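Luvov Room Kit: planning and ordering information
22 March 2022
By Dewanti Osman

The Luvov Room Kit is a single-arm mobile unit for light work in furnished rooms: guest suites, serviced apartments, waiting areas and staff lounges. It tidies surfaces, moves small items between a table and a shelf, and puts handsets back on their cradles. This page covers what to budget for and what to check before you order.

What is in the base order

One arm with a parallel gripper, the wheeled base, a head camera, a charging dock and a tablet for the operator. Two sets of gripper pads are included. Extra pads are sold in packs of 12. The dock needs its own wall outlet and should not share a power strip with lamps or a television.

Planning the rooms

Corners take the most setup time. A side table pushed in between a wall and a sofa can only be reached from the front or from above, and the arm needs clear space over the sofa arm to get there. Measure that space with the cushions in place. Tables with a raised rim are fine, but items have to be lifted over the rim, so tell us about them on the site form.
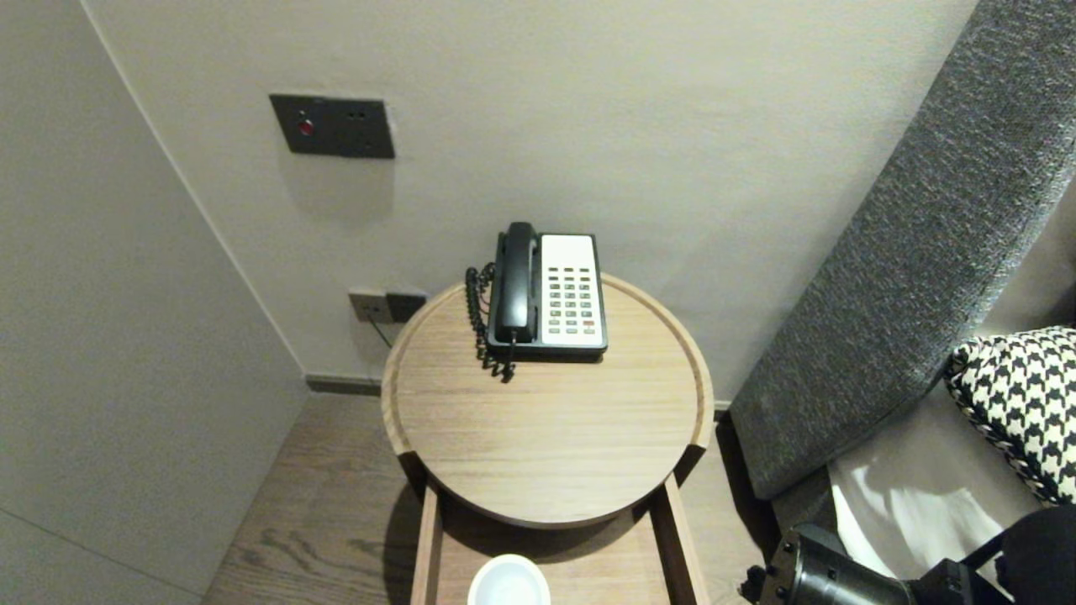 Cords should be listed too. Coiled phone cords, lamp leads and chargers each need a short teaching session, and we quote those by the item. Lower shelves can be included if the opening faces the room. Shelves that face a wall or a sofa are left out of the quote unless you ask.

If your rooms share one furniture layout, you pay for the first room in full and a reduced setup fee for each one after it. Sites with over 200 rooms get a separate quote.

Budget lines to include

Hardware, setup, operator training and the yearly service plan are billed separately. Training takes 2 days and covers up to 10 people. The service plan starts on the day of handover, and it can be paid by the quarter. Floor repairs, new outlets and furniture changes are not part of our price.

Lead time

Orders confirmed now are scheduled for delivery in June. Rental units ship sooner when stock allows. For a site form or a written quote, contact Yusri Nasution in the sales office.

Related items
Irenent charging dock, wall version
Caron gripper pads, soft
Tambunan rolling transport case
Luvov operator tablet mount

Last updated: March 2022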